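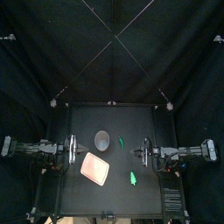

Visit to the Multholm Paper Mill, 10 May 2016

Members of the Regional Archives Council visited the paper mill at Multholm at the invitation of its owner, Guo Paper. The purpose of the visit was to review the production of storage-grade board ahead of the renewal of the Council's supply agreement, which was extended for one year in March.

Production

The tour began in the pulp hall, where cotton linters and bleached wood pulp are prepared in separate vats. The mill produced 3,940 tons of board last year. Archival grades make up a small part of that total and are run on the older of the two machines, which is slower but holds a more even thickness. Members were shown the buffering stage and were given samples of the 500 and 100 gram sheets.

Testing

Each reel is sampled at both ends and in the middle. Acidity, folding strength and moisture are entered in a bound register as well as on the mill's computer system — a practice the Council was pleased to see. Members asked about the batch of folders delivered with weak creases. The mill attributed the fault to a worn scoring wheel at its converter, Clomeck, and has agreed to replace all 513 folders at no charge.

Storage and transport

Finished board rests for two weeks before cutting. Deliveries will continue to leave from the Jiltesport depot. Members noted that the loading bay there has no roof and asked that pallets be fully wrapped before they leave Multholm.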